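**Small drawer cabinet: how do you keep screws sorted when the sizes are this close?**

posted by Gopinath Panicker, 03/09/2020

I inherited a lot of loose hardware from my father-in-law and I am trying to get it into small drawers by size. Machine screws mostly, some wood screws, washers, and a coffee can of nuts. The trouble is that a lot of it is metric and a lot is not, and by eye I can't tell an M4 from a #8. I've already put the wrong ones together twice and had to dump the drawer out and start over.

I have a Stemuner thread checker on the way but it only does the common sizes. Do I sort by diameter first and then length, or the other way? And do you label the drawer fronts or put something inside? The masking tape I used in my last shop dried up and fell off after one summer.

The garage isn't heated, if that matters.

---

**Mal-soon Shim**

Diameter and thread first. Length last. You can see length with a ruler any time, but a wrong thread will ruin a part before you notice.

What I do:

1. Pull out everything rusty or bent and get rid of it. I threw away a good third of mine.
2. Split wood screws from machine screws. Points go one way, flat ends go the other.
3. Run a known nut onto each machine screw by hand. An M4 nut and a #8-32 nut are near enough in size to fool you, but the wrong one binds after a turn or two. Don't force it.
4. Sort by length within each thread, and only if you have enough to bother. If I have fewer than 15 of something they all go in one drawer, mixed lengths.

Keep metric and inch in separate columns, or separate cabinets if you can. I would not put them side by side in the same row.
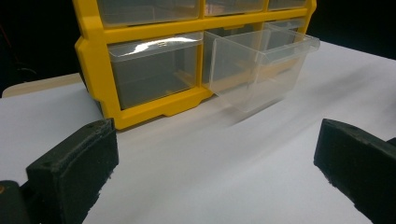 What should go on the label if the drawer holds mixed lengths?

Write the thread size and the longest screw in the drawer, such as "M4, up to 35 mm." Add the head type if you keep pan heads and flat heads apart. Skip the brand and the finish. You won't look for them.

For the labels themselves I use a label maker with the laminated tape. Wipe the drawer front with rubbing alcohol first and let it dry. Do it indoors, the glue doesn't grab well in a cold garage. Mine have been on for 4 winters.

---

**Italo Morelli**

just dump it all in a tray and pick through it when you need one. I've done that for years. Buying a new box of screws costs less than your time

---

**Ravindran Menon**

I mostly agree with Mal-soon but I label from the inside. Cut a strip of card to the height of the drawer front, write on it with pencil, and stand it up behind the clear plastic. The screws hold it in place. When the contents change you swap the card and there is no glue to scrape off. Pencil doesn't fade the way marker does.

On the nuts, don't sort them separately. Put them in with the screws they fit, in a little zip bag. Same for washers, except the big fender washers, which I keep in a jar because they won't lie flat in a small drawer.

Also watch the weight. A drawer full of steel nuts is heavy, and a cabinet on the wall needs to be screwed to a stud. Put the heavy stuff in the bottom rows either way.

> **Gopinath Panicker:** Thanks. Going with thread first and the card strips. I tried the nut trick on the coffee can last night and found 2 left-hand nuts in there, no idea what they came off of.

> **Mal-soon Shim:** Bench grinder, most likely. Keep those.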